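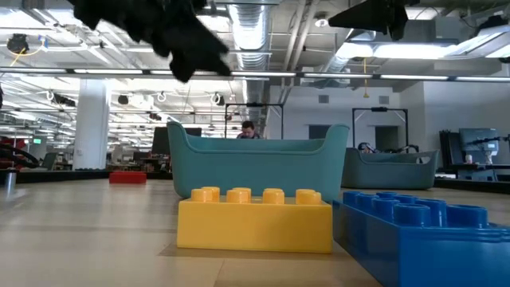
## Does Cold Weather Really Give You a Cold?

Somebody has told you to put a hat on or you'll catch a cold. Maybe it was a grandparent. Maybe it was a teacher at recess. Grown-ups say it as if it were a fact, like the sky being blue. So let's ask the question you should ask about any fact: how do they know?

Start with what a cold is. A cold is an illness caused by a virus, a germ so small that you can't see it without a very powerful microscope. There are more than 200 kinds that can do the job. If no virus gets into your nose, your eyes or your mouth, you can't get a cold. You could stand in the snow in your socks and you'd have freezing feet (please don't), but the snow can't make a virus out of nothing.

Case closed? Not so fast. People do get more colds in December than in the middle of summer. The hat people didn't make that part up.

But two things happening together doesn't prove that one causes the other. More people wear mittens in winter, too, and I have never met anyone who thinks mittens cause colds. What else changes when it gets chilly? We go indoors. We shut the windows. We sit close together and breathe the same air, and we share pencils, toys and door handles. 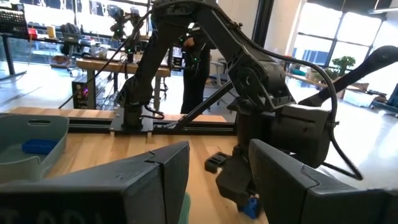 One reader, Bautista, wrote in to say that this can't be the whole story, as her class is indoors all day in warm months too, and hardly anybody sneezes then.

Good point, and I can't knock it down. Scientists have looked into it. Some found that certain cold viruses grow better in a nose that is a bit cooler than the rest of you. Others think dry winter air helps germs stay around longer. Those are real clues – but a clue is smaller than an answer, and I'd like to see more tests before I believe every word.

### What about wet hair?

Same trick. Wet hair makes your head feel cold. It doesn't carry a virus. If you went out with wet hair and got sick, ask yourself how many times you went out with wet hair and stayed well. People forget those days.

### So should I wear the hat?

Yes, if your ears are cold. Being too cold can be dangerous all by itself. Then wash your hands with soap, and sneeze into your elbow. And the next time someone tells you a "fact" about germs, ask them how they know – politely, if it's your grandmother.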